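Store ammunition and firearms in separate locked cabinets, and keep both keys on you. A kitchen drawer or the top of a wardrobe is the first place a child looks.

- Change a combination lock's code every November.
- Bolt the cabinet to a brick wall.
- Write down serial numbers and keep the list elsewhere.

Last checked 24th May, Magdolna Juhász, Fludthorpe. 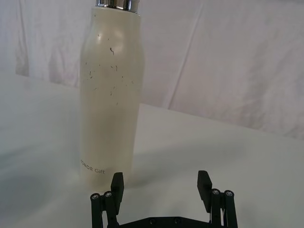

Should teenagers know the code? Keep it to the licence holder, even if they shoot at a club.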